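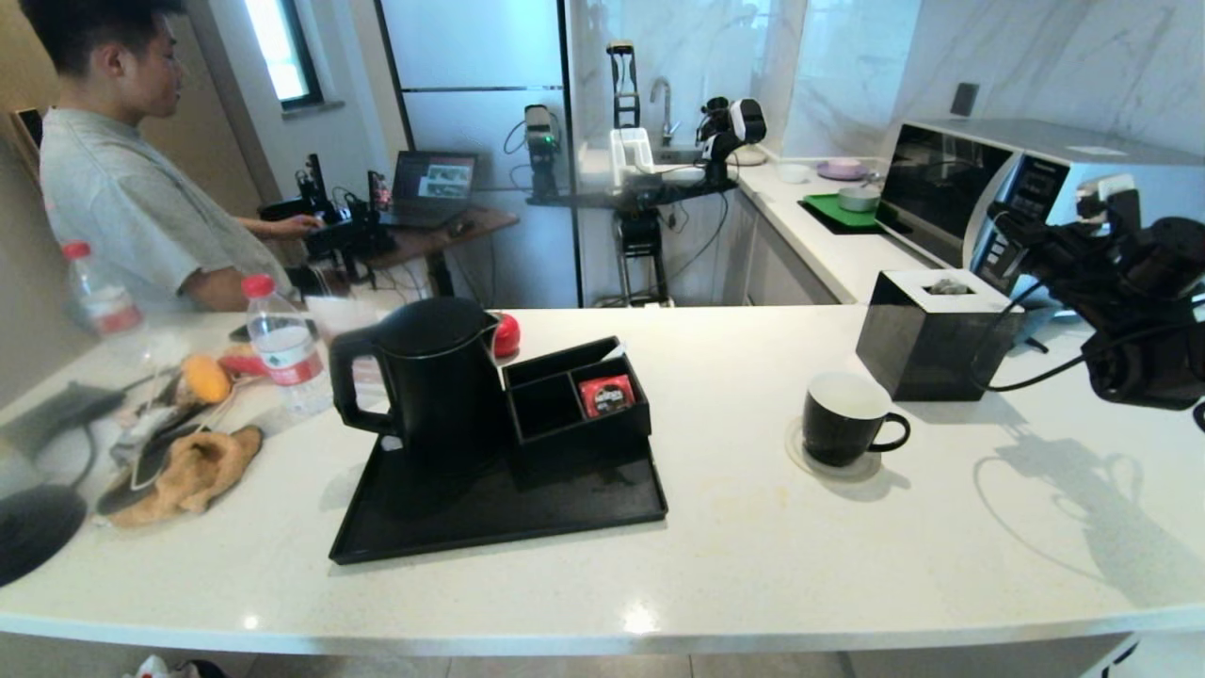 The robotics club at Plostport College has 8 members and one kitchen. The kitchen came first. It was fitted out for the college's home-care program, and when that program moved across campus, Siyabonga Kekana asked for the key.

"We wanted a place where people would put things down and forget them," says Kekana, who is in his last year of mechanical engineering. "A lab bench is too tidy. The arm learns the bench and nothing else."

The club's project is called Clanda. The goal is to get a pair of arms to do small counter jobs: move a mug, set a bowl on a tray, pick up a tissue box and put it back. A student guides the arms by hand through a job, over and over, and the software is trained on the recordings. Since April the club has saved 2798 of them. The plan is to reach 4000 before the regional contest.

Bláthnaid Hayes keeps the log. Every run gets a line with the job, the operator and whether it is worth keeping. She throws out more than she would like. A cup tips, or someone sneezes, or the operator changes their mind halfway, and that run is gone.

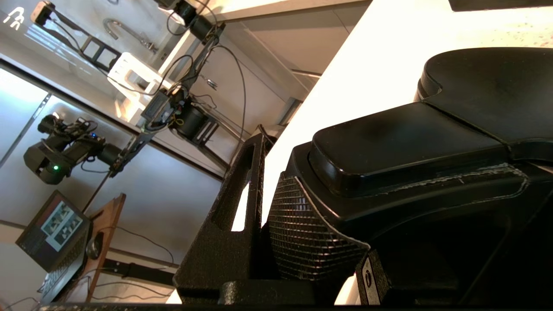

A printed finger on one gripper, with the second arm and a laptop behind it.

The fingers are the students' own work. Dexter Samonte draws and prints them, and he has been through a lot of versions. The early ones were solid and snapped at the base. He cut a slot up the middle and made the bottom thicker, and those have held up better.

"I print at night and fit them in the morning," Samonte says. "If it breaks by lunch I go back to the file."

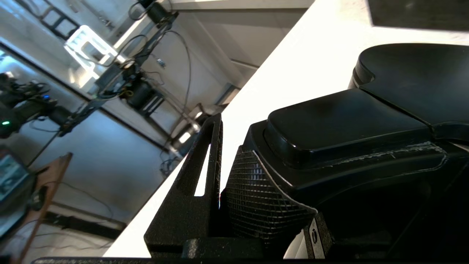 Close to the gripper: the slotted finger stands in front of the mesh side panel.

Not everything goes well. Bowls are still hard. The arms can find the rim, but they squeeze too late or too early. Ismael Rocha spent most of the spring on that one problem and says he is maybe halfway. Cables are the other complaint. They catch, they pull loose, and a whole afternoon can go into finding which one.

Amado Ignacio, the club's adviser, mostly stays out of it. He signs for parts and asks questions. His one rule is that 2 people must be in the room whenever the arms have power. 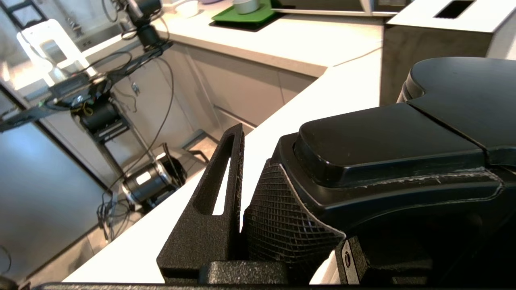

The view across to the far counter and its green tray. A second arm assembly is at left.

For the contest, the team will work in a kitchen they have never seen, on a counter someone else has set. Hayes has started rearranging theirs before each session - the tray goes left, the kettle goes right, a new mug comes out of the cabinet. Rocha would like her to leave the bowls alone for a week.

Contact the editors | Copyright Dizon Magazine | Back to top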